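Two Arms at the Dish Table
By Huguette Le Goff
April
2 min read

Cengiz Gezer supervises dish handling at the Telstead canteen, where a two-arm cell now shares the work. "It sorts and moves plates and bowls," he says. "Scraping is still ours." 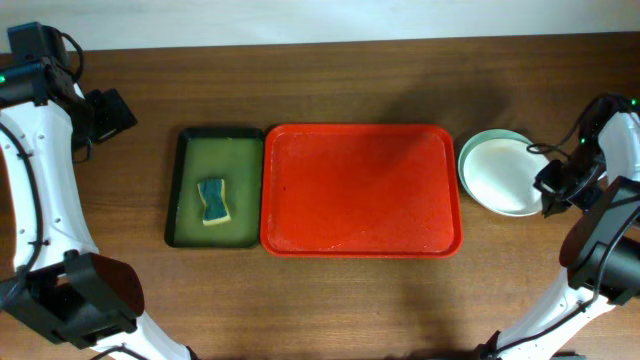
Staffing stayed at 11, but 3 people changed duties. "They used to lift all shift. Now they check, and they clear stoppages – up to 49 a week."

Wet rims remain the main fault. "The grip setting for a dry plate is wrong for a wet bowl. We keep two settings."

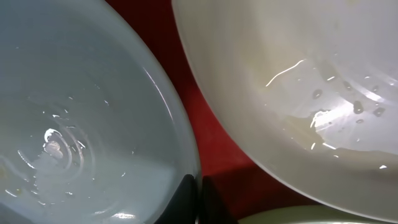 A gripper finger at the rim of the blue-gray bowl.

Gezer wants operators to change those settings themselves. For now they call the technician.

Comments

Anatole D.: Who pays for the retraining?

Marcelle Arnaud: Same stoppages at our site, mostly bowls.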